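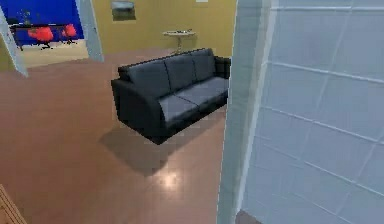 The Drellora is a wheeled one-arm unit for housekeeping crews in furnished rentals. We rent it out at $279 a week, and we'd like you to read this page before you call. The maker's brochure says it "gives staff their time back." Some time does come back, mostly in open living rooms. Give it a clear stretch of floor and a sofa with a base close down to it, like the dark gray three-seater, and there is little for it to get wrong. It drives around, picks up what it recognizes, and sends a list of what it left alone. Somebody still has to read the list.

What it does

Picks up small, light items from floors and low tables and puts them in a bin or a marked spot. Checks each room against a saved layout. Reports furniture that has moved. It doesn't make beds, scrub anything or handle glass, whatever you saw at the trade show.

Weight is 58 pounds without the charging dock. Two people should carry it on stairs, and that means two people from your crew — the delivery driver leaves it at the door.
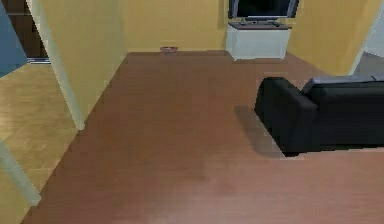
Living room in the simulated apartment. One small reddish item on the floor, near the back wall by the TV cabinet.

Layouts are built in the Prarico planner, where you can try a route before the unit goes anywhere near a guest's room. We like the planner more than we like the robot. Bear in mind that simulated floors stay clean and simulated guests don't leave phone chargers behind the couch. A route that runs perfectly on the screen is a starting point, and you should budget a full shift per floor plan to fix it.

What changes for the crew

Mercado Suites has had one since January and runs it across 63 apartments. Renato Dimaculangan handles the schedule there and told us the morning start moved from 9:00 to 8:30 so the unit could be loaded and checked. Room attendants now spend less of the day bending for stray items and more of it confirming alerts on a tablet. Whether that's a better job depends on whom you ask. Two attendants asked to go back to the old rounds and were allowed to.

If your plan is to cut a position, we'd ask you to hold off until you've seen a busy checkout morning. We have yet to see one where the unit replaced a person.

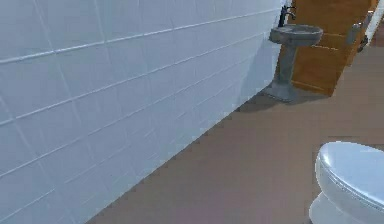 Bathroom layout: pedestal sink by the door, toilet nearer the front, clear floor between them.

Bathrooms are an extra-cost layout and we usually talk people out of them. The unit can roll in and look, but the cleaning still needs hands, so you end up paying to have a machine visit the room first.

Small objects

Expect about as much patience as you'd need with a new hire who can't ask questions. Anything the unit can't identify goes on the "left alone" list, and at the default setting that list is long. You can loosen the setting. We don't recommend it in occupied rooms, where a guest's odd little keepsake has to stay put.

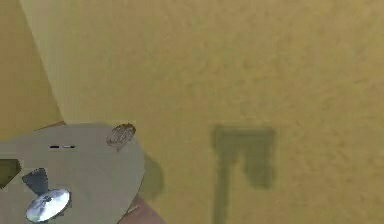

Pacita Calimlim wrote to us that her crew turned the alerts down to 20 per shift and then worried about what they were missing. She would rent it again for the long hallways, she said, but she wants the attendants to decide which rooms it enters, and she wants that in writing before the second month.

We now put that question on the order form. Minimum rental is four weeks, dock and planner login included. Training is one morning on site, and please send the people who'll be working beside it, on paid time.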